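Ticket: gripper stops short of small dish, open day demo in the simulator
Status: closed, one item carried over
Reading time: 2 minutes

Opened by Dušan Doležal, Apr 21, 2019

We are showing the living room setup to visitors at the Trorkmont open day and I would like this sorted before the doors open. The demo runs on the big screen in the front hall. The arm is meant to come down over the wooden dish on the sofa armrest, take hold of the rim and lift it clear. The gold headdress stays where it is, next to the dish.

On the demo machine the arm comes down and the fingers shut too early. They close over the middle of the dish with nothing between them. On my own desk machine the same run works every time.

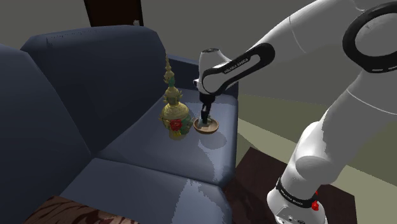

Source: Davent demo team, simulator view

What I checked first:

Same version of the Asetach scene loader on both machines. Same arm model. Same start pose. I reloaded the scene and the arm went to the same spot, so it isn't drifting.

The dish is turned slightly on the armrest and I wondered if the target was being read in the wrong direction. Set the turn to zero and ran it again. No change, so I put it back.

Next I looked at the grasp offset. It should move the target from the centre of the dish out to the rim. On my machine the settings file has a line for it. On the demo machine the line is there as well but has a stray space in the name, so the loader skips it and uses zero. No warning in the log, only the usual start-up messages.

Fixed the name and ran it 20 times. 18 good lifts, 2 where the dish slipped out of the fingers on the way up. I can live with that for a demo but have left it open as a separate item. Could be the friction value, which was last touched in August and has no note against it.

Second problem, same machine. The close view from the wrist is meant to go on the side screen so that people at the back can follow the fingers. Shadows in it have hard steps along the edges, on the walls and inside the bowl. It looks poor at that size.

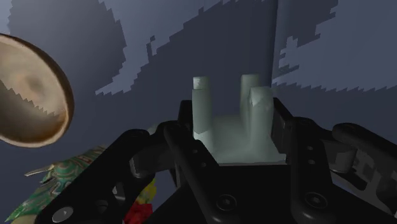

I raised the shadow map setting one step and the edges got better, but the view began to stutter when both screens were on. Raised it one more and the whole run went slow, arm included. Went back to the original value. Visitors will be standing well back and a smooth picture matters more to me than clean shadows - if anyone disagrees, say so before the first session.

I also tried the Hayashi display profile that came with the side screen. It made everything darker and did nothing for the steps. Removed.

Steps for whoever is running the desk on the day:

1. Start the loader, wait for the scene, then start the side screen. The other way round leaves the side screen blank.
2. Run the demo once with no visitors in.
3. If the fingers close over the middle of the dish again, open the settings file and look at the offset line. Do not edit it while the scene is loaded.
4. Reset between groups. Groups are 12 people at most.

Update: went through the full visit order with both screens on and the arm took the dish by the rim each time. Settings file copied to the spare machine as well. Closing this one. The slipping dish has its own ticket, please add to that and not here.

2 comments | 0 shares
Contact the Davent help desk | © Davent 2019 | Back to top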